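Industry notes: maintenance and support

Posted 1/28/25

Humitus signs for trainer aircraft oxygen system support

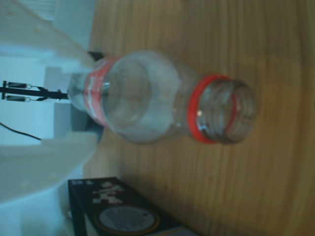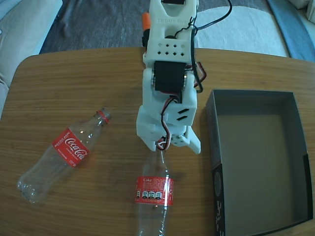
What the agreement covers

Humitus has signed a support agreement with the flying school operator Gkikas for the on-board oxygen systems in its turboprop trainers. The work takes in scheduled inspection, repair and full overhaul of regulators, hoses, mask connectors and storage cylinders. It also includes the ground charging equipment at the operator's main base, which was looked after under a separate arrangement until now.

The contract runs for nine years at a fixed price per aircraft per year. There is a break point after year five, when either side may ask for the price to be looked at again. If neither side does, the original terms carry on to the end.

Humitus expects to handle 566 separate items over the life of the agreement. The largest group is made up of regulators, which have the shortest overhaul interval of anything on the list. Cylinders come in less often but take longer to turn round, as each one has to be emptied, purged, inspected inside, pressure tested and refilled before it can be released.

The first aircraft sets are due in the workshop in June. Gkikas will send them in small batches so that no more than two aircraft are out of use at any one time. A pool of exchange units will be held at the main base, owned by Humitus and drawn on by the operator's own line engineers. When a unit is taken from the pool, the paperwork for the removed part goes back with it in the same box.

Ngọc Cù, who runs component programmes at Humitus, said the exchange pool took up most of the talks. "The price was settled fairly early. What took the time was who holds the spares, who insures them and what happens if a unit comes back beyond repair. We now have a written answer for each of those."

Under the terms, a unit that can't be repaired economically is replaced by Humitus and charged at an agreed rate, unless the damage comes from normal wear, in which case there is no charge. Damage caused in storage or transport falls to whichever party had the unit at the time.

Workshop changes

To take on the work, Humitus is fitting out a second clean area next to its present oxygen bay. The new area has its own air handling and its own set of tools, which will not be shared with the hydraulic section. Oil and grease have to be kept well away from oxygen parts, and the company has moved its hydraulic test bench to the far end of the building to make the separation simpler to manage.

A new flow test bench is on order from Esa. It will test a regulator across its full altitude range in a single run and record the result against the serial number. The present bench needs the technician to set each altitude by hand and write down the reading. Both benches will be kept in service, with the older one used for fault finding and as cover when the new one is away for calibration.

Technicians moving across from other sections will do 110 hours of supervised work before they can sign for an oxygen component. Those who already hold approval on similar types will do a shorter course on the differences. Training began before the contract was signed, and the first group is now working on returned units from existing customers.

Records and airworthiness data

All component histories will be held in Nusach, the records package Gkikas already uses for its fleet. Humitus will enter its findings directly and will keep its own copy of each release certificate. Until now the operator's staff typed in workshop reports when they arrived, and some entries were running several weeks behind the aircraft.

Older records are a bigger job. Some of the cylinders came to Gkikas with aircraft bought second-hand, and their files are partly on paper -- in a few cases only the last pressure test is recorded. Those cylinders will be tested on arrival whatever date is shown on the label. Any cylinder whose date of manufacture can't be confirmed will be withdrawn.

A reliability meeting will be held twice a year. It will look at early removals, units returned with no fault found, and delays in turning units round. The agreement sets a target turnaround for each type of component, with a credit to the operator where the target is missed. Delays caused by a shortage of parts from the original manufacturer don't count, provided the order was placed on time.

Existing customers

Humitus says work for its current oxygen customers will carry on in the present bay and that turnaround times should stay as they are during the changeover. Customers with cylinders due for pressure test this summer are asked to book early, as the test rig will be out of use for a short period while it is moved.

Requests should go through the usual customer support desk, with part number, serial number and date of last test. Cylinders sent by road must be declared to the carrier and packed with the valve protected -- several have come in lately with no valve guard fitted, and these can't be accepted at goods-in.

The company is also looking at whether to offer the exchange pool to other operators of the same trainer. No decision has been made, and stock for Gkikas will be built up first.

We use cookies to remember your settings and to see which items are read. By continuing to use this site you agree to this. Sign up to receive the newsletter by email. You can unsubscribe at any time.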